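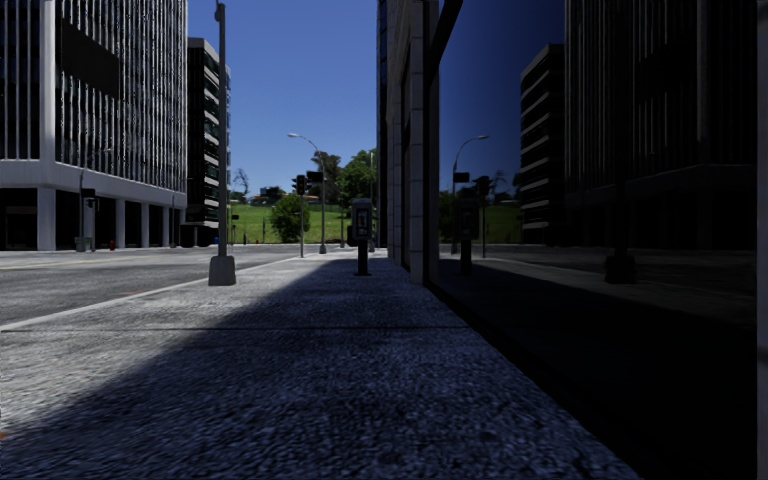

Stuck on whether to restart Skeltwood before the crossover chapter

Vanderleia Bittencourt
Posted in: Handheld and Console RPGs

Hi all! I've been playing Skeltwood on and off since January (mostly off, if I'm being fair to the game) and I've hit the part where Miranda leaves the party at the river gate. I didn't know she was going to take everything she was wearing with her, so there went my good bow, the storm boots, and the ring that stops poison. I'm left with my main guy, the healer I never leveled, and the singing knight, who I love but who cannot hit anything.

My save says I have 1123 gold. The shop at the gate wants 2000 for the one bow worth having, and the fights in the area give so little that I'd be there all week. I've tried the boss, Cirnov, maybe a dozen times. I can get him down to the second phase and then he does that thing where he calls the other two and everybody falls over.

So what I want to know is whether I should push through or go back to my older save, which is from before the swamp. That's a lot of hours to redo. And does Miranda come back with my stuff, or is it gone for good? Please don't spoil the story part, I only want to know about the boots and the bow. I'm on normal difficulty, by the way, and I haven't touched the card game at all. I couldn't make sense of the rules and the tutorial guy talks too fast.

3 replies so far, sorted by oldest 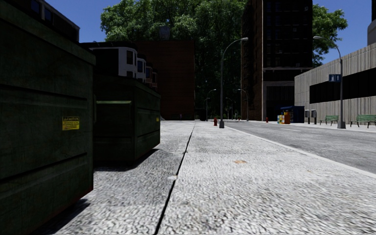 Jailson Guimarães
Member, RPG board regular

Don't restart! You're in much better shape than you think. She does come back, and she comes back wearing exactly what she left in, so your boots and ring and bow are all fine. I won't say when, but it's not at the very end or anything mean like that.

For the money, look in your key items for the guild stamp. You get it in the swamp whether you want it or not, and most people forget they have it (I sure did, on my first run). Take it to the man sitting by the well in Uvley, pick the second thing he offers, and he pays you enough to cover the bow with some left over for potions. You can still get to Uvley from the river gate -- use the ferry, not the road, because the road is blocked until after the boss.

Now Cirnov. The singing knight is the best character you've got for this fight, and I know that sounds wrong. His Lullaby song works on the two helpers every time they show up, even though the game never hints at it. So:

Start the fight with the knight guarding every turn so his song meter fills up. Have your healer do nothing but heal, and don't bother with her attack spells, they're terrible at low level anyway. When Cirnov raises his arm and the music changes, stop hitting him and wait. The helpers show up, you sing, they drop off to sleep, and you go right back to hitting the big guy. Whatever you do, don't use anything that hits the whole group while they're asleep! That wakes them up, and they wake up angry. I lost 2 tries that way before I caught on.

If your healer is really low, do a few fights on the ferry dock first. The crabs there are slow and give better experience than anything in the gate area.

You can skip the card game completely, too. There's one match later on that the story makes you play, and losing it counts the same as winning.

mossy_controller
New member

just put it on easy lol. you can switch in the camp menu and switch back after, it doesn't lock you out of anything that i noticed

Vanderleia Bittencourt
Original poster

Oh my gosh, the stamp! It was sitting in my key items the whole time, right under the map. I took the ferry over, the well guy paid up, and I bought the bow and then blew the rest on potions and a hat.

It took three more tries with the Lullaby plan. On the first one I forgot about the group attack rule and my main guy did his big spin move out of pure habit -- instant disaster, all my own fault. Then I ran out of healing. Then I got him! The knight got the last hit in with his sad little sword and I yelled so loud my dog left the room.

Thanks for the easy mode tip too, I had no idea you could change it in the middle of a game. I'll keep it in my pocket for whatever is in that tower everybody warns about. I'm marking Jailson's reply as the one that fixed it, and if anybody knows whether the hat does anything, I'd like to hear it, because the description only says "jaunty."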